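Cellside Open Day

The Cellside Open Day is a yearly public demonstration of industrial and research robots held at the Cellside workshop in Drinitthorpe. It takes place in March, lasts one day, and is free to attend, although the parking is not. The event is best known for its block-pushing demonstration, in which a robot arm moves small colored blocks across a board at a speed that regular visitors describe as thoughtful.

Attendance at the most recent event, held on 18 March 2026, was given by the organizers as 316. This figure includes a school party that was booked for the morning and stayed until the biscuits ran out.

Background

Cellside occupies a former seed warehouse on the eastern side of Drinitthorpe. The company builds and rents out work cells, meaning a robot, a table and whatever guarding the insurer wants around them. For its first years it had no dealings with the public at all, apart from complaints about a compressor. The open day grew out of these complaints. Neighbors were invited in to hear the compressor from the inside, found it louder than expected, and stayed to watch the arms.

The compressor has since been replaced. The invitation was never withdrawn, and the second event drew people from outside the street, some of whom had come on purpose.

Format

Doors open at ten. Visitors sign a sheet, receive a sticker, and are released into the main hall, where several cells run at once. There is no fixed route. A printed map was tried and dropped after it was found that the map showed the building before the stairs were moved.

Cells are staffed by the people who normally work at them. The quality of explanation therefore varies. The palletizing cell is traditionally explained in a single sentence. The welding trainer, which does not weld, is explained at length. Breltora, a software firm with an office on the upper floor, runs a table where visitors can name a routine and have it saved under that name. The firm clears out the list afterward, keeping a few that it considers printable.

Talks are given in the canteen at noon and again at two. The noon talk is usually about safety and the two o'clock talk is usually the noon talk.

The block table

The block table has been part of the program since the third open day and takes up the middle of the hall. An arm fitted with a long rod pushes blocks around a light wooden board set on a blue perforated table. The blocks come in several simple shapes, among them stars, cylinders and a hexagon. There is no gripping and no lifting. Whatever the arm wants moved has to be shoved, and a block shoved slightly off center turns as it goes, which is where most of the difficulty lies and nearly all of the entertainment.

Visitors ask for an arrangement, and the operator passes the request on to the arm. Popular requests include sorting by color, putting everything in one corner, and making a triangle. Requests to stack the blocks are made every year and declined every year. Gathering blocks is generally easier than parting them: once two stars have locked points, the rod tends to take both or neither.

A run is stopped after 60 seconds if nothing useful has happened. The limit was brought in by Nouhaila Benjelloun, who looks after the table, following an afternoon in which the arm spent most of the two o'clock talk nudging the same cylinder back and forth. Several visitors missed the talk to watch it. None asked for the talk to be repeated.

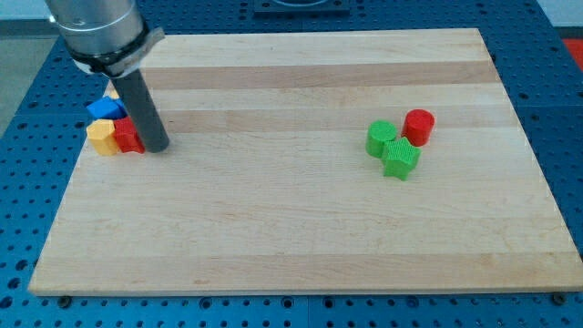 Ostap Semeniuk thought the pushing was the only honest thing in the building, given that everything else had been rehearsed and the blocks plainly had not. He added that he had waited through four runs for the stars to be separated and would have waited through four more if his bus had been later.

Staff at the table keep a tally of runs on a whiteboard. It stood at 1027 when the hall closed in 2026, counting every open day on which the whiteboard had a working pen. Runs are entered as finished or stopped, with a third column, marked "sort of," for results on which the operator and the visitor could not agree. The third column is the longest.

The Hrytsenko prize

The Hrytsenko prize is awarded at the end of the day for the best question put to a member of staff. It is named after the bakery that supplies it and consists of a loaf. Past winning questions have included whether the arm is better on Mondays and whether a robot that only pushes can be said to own anything. Judging is carried out by whoever is nearest the loaf.

An earlier prize for best answer was discontinued for lack of entries.

Reception

Local coverage has been friendly and short. The town newsletter has praised the event for being indoors. Engineers who attend from other firms tend to stand at the block table longer than they had planned and to offer advice, most of it about the shape of the rod. Benjelloun keeps a folder of these suggestions and has said that they cancel out.

Criticism has mainly concerned the noise, the canteen chairs, and the absence of any robot that looks like a person. Cellside has answered the last point by saying that it does not have one.

Costs

The event is paid for by Cellside, with Breltora covering the stickers. The published cost of the 2026 open day was $3354, of which the largest single item was floor tape. Donations are accepted in a bucket near the exit and go toward the following year's floor tape.

See also

Breltora
Drinitthorpe seed warehouses
Hrytsenko bakery
Planar pushing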